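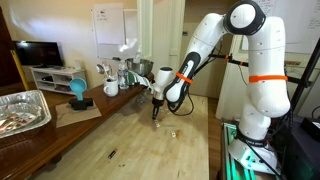 What does a robot arm cost to put to work? Plan on the arm being one line among many, with the gripper, the mounting, the table, the spare parts and the hours of setup filling out the rest of the sheet.

**Equipment budgeting for robot arms** is the business of working out, before any money moves, what an arm and everything attached to it will cost to buy, install and keep going. I look after this page on the Lilex wiki, and I've done the sums for two of our rooms now, so expect a few opinions mixed in with the definitions. Struan Cruickshank wrote the first version and Niall Moffat fixed my arithmetic in June.

## Scope of a budget

A budget usually covers the arm and its controller, the end tool (a gripper, in most small rooms), the base or rail it stands on, cabling, work surfaces and safety gear. Most people remember those. The stuff that gets left off is smaller and duller – clamps, straps, cable wraps, replacement fingers, things for the robot to pick up – and it adds up quicker than I ever expect!

At Nondance, our kitchen-task project, the first sheet had 22 lines. By the time we ordered, it had 111. Plenty of the additions were props: mugs, spoons, mixing bowls, dish towels, foil trays. If your tasks look anything like cooking, give household goods their own heading, or they'll vanish into petty cash and you'll never find them again.

## Fixed and running costs

*Fixed costs* are paid once, or close to it. The arm, the platform and the electrical work belong to this group. *Running costs* come back every month: props that wear out, finger pads, cleaning supplies, and the wages of whoever resets the table between runs (put that last one in big letters).

Tabletops fall somewhere in the middle. I used to list ours as fixed, and then it got scuffed and stained like any table that gets used all day, so I moved it over. A cheap wood top that you can swap out beats a fancy one you worry over, in my book.

## Quotes

Get at least two. For Nondance we asked Jummont for a full package and Kazlauskienė, a small integrator, for the arm and mounting alone. The package price was higher, but it included training and delivery, and the other quote left both to us. Comparing them line by line took me an afternoon and a lot of coffee. Things I now ask every seller:

- Is the controller included, and which cables come with it?
- Which gripper mounts fit the wrist without an adapter?
- Who pays shipping if the arm goes back for service?
- How long does the price hold?

## Space planning

Measure the reach of the arm and then measure the room again with the door open. An arm on a rail or raised platform needs clearance above the bend as well as to the sides, and the tall stands that hold other gear want floor space too. Struan likes to chalk the reach circle on the floor before we sign anything. I make a paper cutout, which he finds very funny.

Leave wall space for a whiteboard. Ours cost less than any other line on the sheet, and it gets more use than most of them.

## Contingency

A contingency is money set aside for things missed at the start. Our small-parts reserve at Nondance was $400, and it went on adapters and a longer cable. Niall argues for a percentage of the whole order instead, and for a bigger room he's probably right – I'd still keep a separate pot for small parts, so that a missing bolt doesn't need three signatures.

## See also

- Gripper selection
- Prop inventory, Nondance
- Service contracts and warranties

*Last revised August 14, 2025.*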